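Furnished Rentals: Questions About Small Items and Tabletop Displays

These are the questions that come in most often about the decorative and small kitchen items in Elthorpe furnished apartments. If yours isn't covered, call the leasing desk before 5 p.m.

What comes with a furnished apartment?

Every furnished unit has a dining table, a microwave, a basic set of plates, at least one basket for storage, and a few decorations such as framed prints and artificial flowers. The exact pieces vary from unit to unit. Your inventory sheet lists what is in yours.

Can I move the decorations?

Yes. You can put them on another table, on a shelf or in a closet. Please don't throw them out or leave them in the hallway. Each piece is on the inventory and needs to be in the apartment when you move out.

Is it all right to keep things on top of the microwave?

Light items are fine while the microwave is off. Take them down before you cook. Artificial flowers should never hang over the vents or touch the sides while it is running.

Can I store things inside the microwave?

We ask that you don't. Woven baskets, paper and bottles with plastic caps can be damaged or catch fire if someone starts it without looking. Open the door and check that it is empty before you press or turn anything.
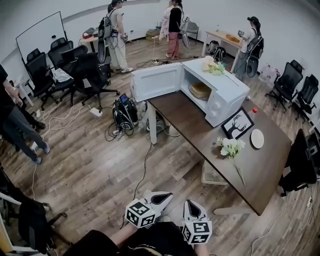 Evelien Coppens wrote in to ask whether a basket could at least go in there during a move, when there is no counter space left. It can, as long as the microwave is unplugged and stays unplugged until the basket comes out.

How do I clean the artificial flowers?

Use a dry, soft brush or a hair dryer on the cool setting. For a stem that is sticky, wipe it with a damp cloth and lay it flat on a towel. Don't soak it.

Can I hang the framed prints?

Yes, on the hooks already in the wall. New holes need approval. Adhesive strips are allowed on painted walls if they are rated for the weight of the frame.

What if something breaks?

Report it within 3 days. A plate or a small basket is replaced at no charge the first time. After that, the cost is $28 per item. A broken microwave is $54 if the damage came from misuse, and free if it simply wore out.

Can I ask for an apartment without decorations?

Yes. Put it on your application, or tell Anselmo Zapata at the leasing desk at least one week before you move in. Removal after move-in is done on Tuesday mornings only.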